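Household and Shop-Floor Chores: Where the Machines Stand

Readers of this blog have asked on several occasions whether a machine may soon be expected to fold the sheets or sort the returns bin. My position has been cautious since my years in the assembly department at Sauerland, and it remains so, although it has shifted in one respect.

Most public discussion begins with the kitchen. I would begin with the bench. A repair bench has good light, a flat surface and a limited set of parts, and if two-armed machines are to earn their keep anywhere, it should be there. My former colleague Wakana Honda holds the opposite view and regards laundry as the fairer test, on the grounds that a dropped towel costs nothing. We have not settled the matter.
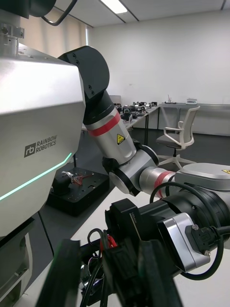
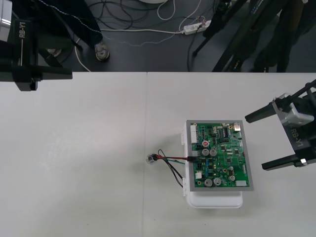
Wires are the difficulty. A circuit board is rigid and will remain where it is placed. A cable bends when touched, and it bends differently each time. At Retthorpe, where I consulted for 15 months, seating a small connector was the first task given to a new employee and the last one that management proposed to automate. A trained person needed around 10 seconds for it and could carry on a conversation meanwhile.

The same difficulty is present at home under other names: the charger behind the sofa, the drawstring of a laundry bag, the cord of the iron. Tsutomu Aoki has argued in correspondence that homes should be rearranged to suit the machines, with fewer loose cords and standard shelves. I do not expect many households to agree to this.

My revised estimate is therefore as follows. Carrying and stacking may be considered ready for supervised use in a workshop. Plugging in, threading and tying may not. I shall return to the question of dishes on Monday.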